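The stitches came out and I still have opinions

28 June 2022

I should say first that I am fine. It was a lump on my forearm the size of a broad bean, it was harmless, and it has gone. Several people have asked why I haven't posted anything since the allotment business and that is the reason, or the reason I've been giving.

What I want to grumble about is advice. Between the morning they took the thing off and the morning the stitches came out I was told, by people who all sounded very sure of themselves, to keep it dry, to keep it moist, to let the air get at it, to never let the air get at it, to rub in vitamin E, to rub in honey, and to buy a tube of something called Bednarek, which costs more than my shoes did. The woman in the chemist's on Tarkgate told me it "supports the skin's own journey". I asked what that meant and she read me the back of the box.

My friend Souad Abdel Rahman was a ward sister until she retired and I trust her on most things. She said plain petroleum jelly and a clean dressing, and leave it alone. I asked her whether she had any proof of that and she said no, she had forty pairs of hands to train and very little time for my nonsense. Fair enough. I did as I was told, mainly on grounds of price.
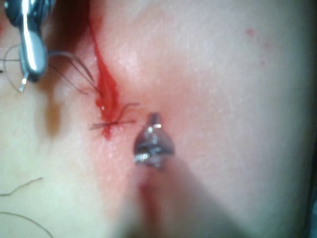

Stitches are the part I had got most wrong. I'd always pictured something like a hem, one long thread going in and out with a knot at each end, and I had been worrying for a week that if it snapped anywhere the whole lot would come undone. Mine were separate, each with its own knot. I find I like looking at how one is made, which I would not have guessed about myself. A dark thread goes over the cut and is tied in a small knot with the ends snipped short, one of them going off to the left a bit frayed and the other curling up like a hook. It's tied right over the widest part of the blood, too, where I'd have expected somebody to mop first. My grandmother would have sent back a button sewn on with tails like that. But the tails are what the nurse gets hold of when she comes to take the thing out, so I withdraw the complaint.

I had 7 of them. Taking them out felt like having a hair tugged, and was over before I had finished telling the nurse how much I was dreading it.

Then there is the question of the scar. Lærke Ásgeirsdóttir, who I walk with, swears by silicone strips and says hers vanished. I have seen hers. It has not vanished. It's a perfectly respectable pale line and I'm sure it would have been a perfectly respectable pale line if she had put nothing on it but a sleeve. That's my whole trouble with these products — skin mends itself over months whatever you do, and whichever tube happens to be on the bathroom shelf at the time takes the credit. The Indinau website has almost 2,000 glowing reviews for its scar oil. I would like to hear from 2,000 people who used nothing at all, but I don't suppose they felt moved to write in.

I may be wrong. I've been wrong about stitches, as you see, and I was wrong about the air, which Souad says only makes a scab you then spend a fortnight catching on your cardigan. The leaflet from the clinic says redness round the wound is usual at first and to ring if it spreads or gets hot or painful. It is the only piece of paper I was given that wasn't selling anything, so I've kept it on the fridge.

The line is pink at present and slightly lumpy at the elbow end. I'll look at it again in September and tell you whether the jelly did anything. If anyone wants an unopened tube of Bednarek, I bought one after all.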